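Home | Browse | Ask | My Page
Print this page | E-mail this page

Wallpaper paste keeps drying before I hang the strip?
Posted by Skavoddale, March 21, 2019

Second strip in and the edges curl like old toast. Room is warm, paste is the cheap kind. Do I add water or move house? 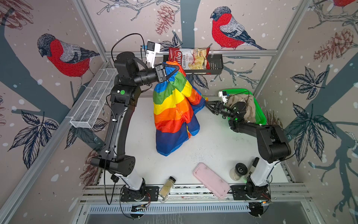 It's paste-the-paper type, if that matters.

plumeck3000
Fold it pasted side to pasted side, loosely, and wait however long the label says. Brush the edges last - they go first. And turn the heat off.

Kuroda
just use more paste

vurnness600
Don't thin it past what the packet allows. Busy patterns forgive a poor seam anyway. Stripes never will.

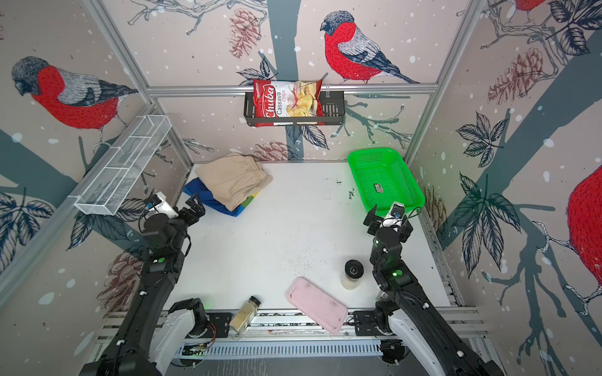
Bullfinch pattern with branches and pinecones

Mine has been up since July and only one corner sulks.

Back to Walls | Next topic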